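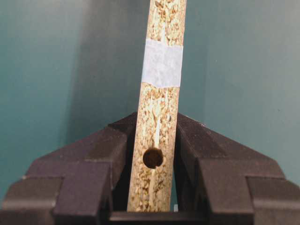

Mieke Koster wrote in on Saturday that she had always bought solid pine for shelf cleats and wished she had tried particleboard strips sooner, as hers have stayed straight through a damp August in the garage.

Vesterska Particleboard Strips

Narrow strips cut from raw particleboard, with straight sawn edges and no coating on the faces. Use them as cleats, spacers, drawer packing or backing behind a cabinet panel. The wood flakes show on every side, so most people put them where they will be covered, or paint them.

Sold as plain strips or predrilled. Predrilled strips come with a round hole toward one end. Expect a little chipping at the rim of a drilled hole. A screw head or washer will usually cover it.

Length: 2,000 mm, 1,571 mm or 1,159 mm
Pack size: 2 strips, same length
Finish: raw, unsealed
Use: indoors, dry rooms

Working with the strips

Cut with a fine-toothed saw. Wrap masking tape across the strip at the cut line first and mark on the tape — it keeps the surface from breaking out and the pencil line is easier to see. Pull the tape off slowly.

Drill a pilot hole for every screw and stay away from the ends. Don't screw into the narrow edge if you can avoid it, as the board may split along its length. Wood glue holds well on a clean, dust-free face.

Seal cut ends before painting. Raw ends soak up the first coat and will need a second.

Store flat. Strips left leaning against a wall for months can take on a bow.

Cut-to-length orders are handled by the Susau workshop and can't be returned. Ask for Lourenço Falcão.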